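**News from the Tastodia showroom, December 13, 2018**

Dear customers and trade partners,

the year is almost finished and we would like to tell you about some changes in our kitchen range before the holidays begin. The most important one is the new sink collection from Stamemura. We have waited for it since June, when the first samples came to us, and now all models are in our warehouse and can be ordered in the normal way.

The collection has 4 bowl sizes. The smallest is made for a narrow worktop or a utility room, and the largest has enough space for oven trays, which many of you have asked for. All sizes can be mounted from above or from below, and the fixing set is already in the box. Please note that for mounting from below the cut-out is different, so the fitter should use the paper template and not the old drawing from our 78-page catalogue. The new catalogue will have the correct drawing.
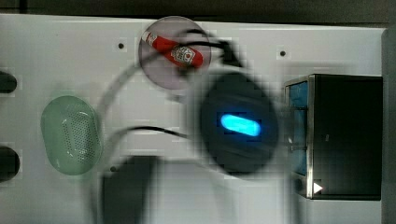 **Taps and accessories**

Together with the sinks we take into our programme the pull-out taps from Brornuseck. They are available in chrome and in matt black. The hose is longer than on the earlier model, and the cartridge can be changed from the front - this saves the fitter a lot of time under the sink. Spare cartridges are kept in stock and we send them on the same day if the order comes before noon.

The Pruitt soap dispenser stays in the range, but the brushed version is ending. We still have a few pieces and we sell them for £99 with the matching waste cover, as long as they last. Unfortunately we cannot reserve them by telephone.

For trade partners there is one more point. Orders above £500 are delivered free of charge also to the islands, which was not possible until now. For smaller orders the old delivery prices stay the same. If you need a display sink for your own showroom, please write to your usual contact and tell us which size and which colour of tap you prefer. Display pieces are sent out from the middle of January.

With kind regards,
Your Tastodia team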